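Galham cable cell finishes gripper comparison

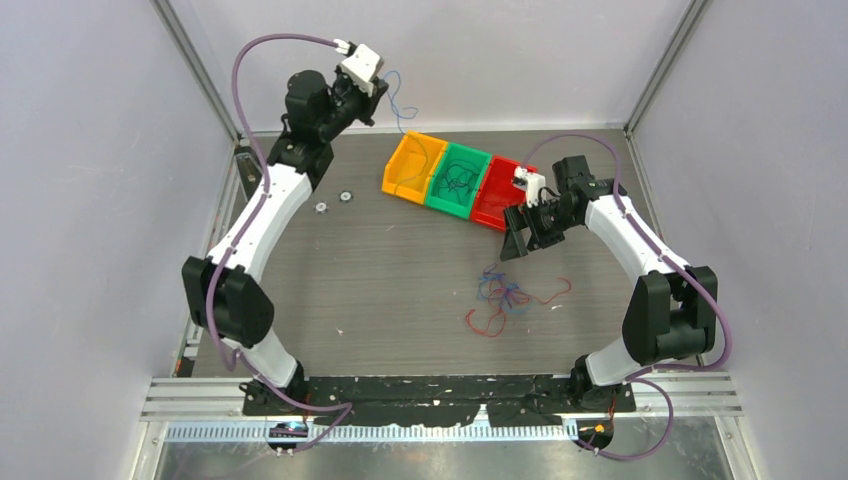

Heststead Automation Laboratory | Handling and End Effectors Group

The Handling and End Effectors Group has completed its comparison of two sets of gripper fingers on the Galham cell, the two-arm station used for sorting flexible parts. The trial ran through May and covered 300 pick attempts, split evenly between the two finger sets. Results have been passed to the controller team, which will use them in setting up the next series.

The task is cable sorting. Thin cables are put down in a mixed pile and the arms have to separate them by colour into three open bins. Cable was chosen over rigid parts because it exposes weaknesses that a block or a bottle does not. A strand can be gripped correctly and still bring half the pile with it. It can also slip along the finger pad during the lift and arrive at the bin hanging by one end, with the rest trailing over the wall.

The first finger set, known in the group as Preda, has broad angular fingers with a flat closing face. The second, Nundetti, is narrower and closes to a rounded tip. Both mount on the same gripper body, so a changeover involves the fingers and the closing offset and leaves the wrist alone. The arms, bins and colour thresholds were kept the same for both halves of the trial.

An attempt was scored as clean if one cable left the pile, stayed in the grip for the whole transfer and was released fully inside a bin. Attempts that moved more than one cable were recorded as multiple picks even when everything landed in the bin. Attempts where the fingers closed on nothing were recorded as misses and repeated from the same pile without rearranging it.

Preda gave the better holding performance. Once closed on a cable, the flat face seldom let it slide, and long strands could be carried at normal transfer speed. Its weakness was selection. In a dense pile the wide tips tended to push neighbouring strands aside or trap them along with the target, and most of the multiple picks in the trial came from this set. Red and blue cables woven together were the hardest case.

Nundetti was the reverse. The narrow tips reached single strands between loops with little disturbance to the rest of the pile, and multiple picks fell noticeably. Slipping was more frequent, mainly on cables gripped near one end, where the free length swings as the arm changes direction. Slowing the transfer reduced the problem but added almost 2 seconds to the average cycle, and the group does not regard that as an acceptable fix for production use.

Ovidiu Iordache, who ran the trial, said the figures do not support choosing one set for both arms.

"The two arms don't have to carry the same fingers," he said. "If one does the separating and the other does the carrying, each can have the tip that suits it. The handover is then the hard part, and we haven't tested that properly yet."

Handover was attempted only briefly, at the end of the trial. One arm lifted a loop clear of the pile and the second took the cable below the first grip. The motion worked at reduced speed, but the planner left a large clearance between the wrists and often rejected grips that an operator would have judged reachable. The group has asked for the clearance volume to be rebuilt from the actual gripper housings. At present it uses a plain cylinder that is larger than the hardware.

Two other findings were recorded.

The first concerns the cables serving the grippers themselves. These are run externally along the links in wide arcs to leave slack for wrist rotation. The slack is needed, but on some approaches to the back of the work surface an arc can swing across the overhead camera's line of sight and hide part of the bin row. Tighter routing was tried and abandoned when it restricted the last wrist joint. The current routing stays for now, and the approach angles to the bins will be limited in software.

The second concerns colour detection. Red and blue cables were separated reliably under the cell's normal lighting. Dark cable was less consistent, chiefly where strands overlapped in their own shadow, and the vision system sometimes reported two crossing strands as one. The pale enclosure panels help by scattering light into the work area, and no change to them is planned. A second light position will be tested instead.

Controller settings also had more effect than expected. The force threshold for detecting a closed grip had been carried over from earlier work with rigid parts and was too high for thin cable, so early attempts were logged as misses when a strand was in fact held. The threshold was lowered before scoring began and all scored attempts used the new value. Groups borrowing the Galham configuration should check which version they have, as the older file is still on the shared drive under the same name. It will be renamed.

The next series will put Preda fingers on one arm and Nundetti on the other, with the handover included in the scored cycle. It will use 4 pile arrangements, from cables laid side by side to a fully tangled heap, and each will be repeated at normal and reduced speed. Bin positions will not change. The scoring sheet will gain a separate column for cables dropped during handover, which the current sheet would count as ordinary slips.

Finger wear will be measured as well. The pads on both sets were inspected after the May trial and neither needed replacement, although the Preda pads had begun to polish along the closing edge. It is not yet known whether this affects grip on thinner cable. New pads will be fitted to both sets so that the next series starts from the same condition.

The cell will be unavailable on Wednesday while the revised clearance model is loaded and both arms are recalibrated. Bookings for that day have been moved to the single-arm bench. Requests for the attempt log should go to the group through the usual equipment form, stating whether the gripper force traces are needed, as those files are stored separately.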